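Notes from the open lab afternoon at Grilmont, October

The student manipulation project occupies one bay on the second floor. Visitors sign in, get a badge and are taken through in small groups. Our slot was 2 p.m.

The project is called Clena. Its task set is small tabletop objects, and demonstrations are recorded with hand-held grippers. Each student on the roster contributes 44 demonstrations per term. The target for the term is 800, of which 200 are held back for evaluation.

Finger geometry took up most of the discussion. The team had compared a stiff finger with a ribbed compliant one and kept the compliant type for thin-walled items. Marker placement on the finger mounts was the second topic. The markers give finger opening directly from the image, so a mount that sits a few degrees off shows up as a width error in every recording.

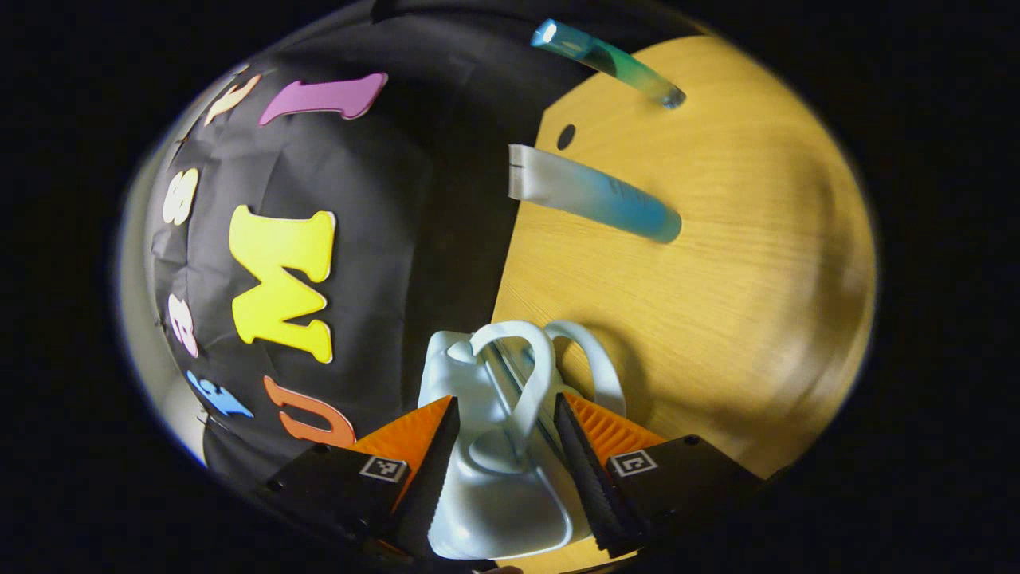
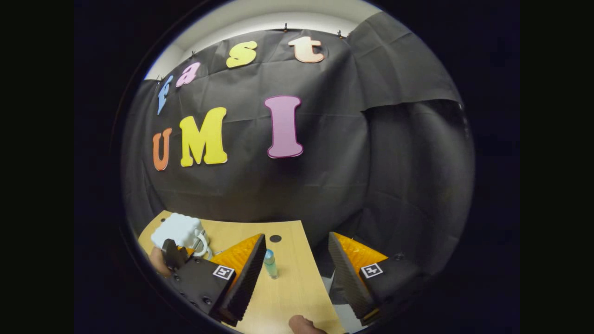 *Clena bench, views from the hand-held gripper. First: fingers closed on a white plastic object, two tubes on the table. Second: blue-capped vial between the open fingers, foam letters on the backdrop.*

Processing runs on a desktop in the next room, using a set of scripts the students call Usex. Recordings with lost tracking are rejected automatically and have to be repeated. The rejection log is posted by the door.

The Kruger bay across the hall was closed for rewiring. The next open afternoon is planned for spring, and groups wishing to handle the grippers should ask for a longer slot when booking.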